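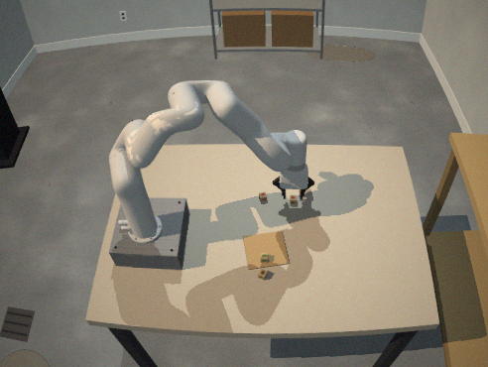
Zhenhua Song had been teaching the arm to pick up a cube since lunch, and by demonstration 1322 he suspected the lesson was going the other way. He steered it from a handset at his desk at Hirkness, in a simulated room that someone had furnished with more care than the real one. It had shelving with two cardboard boxes, a wall outlet, even a vent in the floor. He had started to envy the vent. The gripper hung open over the next cube, waiting for him to have an opinion.

"You hesitate," said Priit Ķēniņš, reading the logs behind him. "Every time, just before you close. Now it does it too."

"It's being careful."

"It's being you."

Zhenhua let the trained policy run by itself. The arm swung out, came down over the cube, and stopped. It drifted a hair to the left, then back again, like a man at a buffet who knows he's being watched. Then it closed.

"My mother does that with melons," Zhenhua said.

Priit wanted 2049 demonstrations by six, clean ones, no melons. Zhenhua picked up the handset, flexed his thumb and went down fast — and missed the cube completely. He reached for the delete key and hesitated.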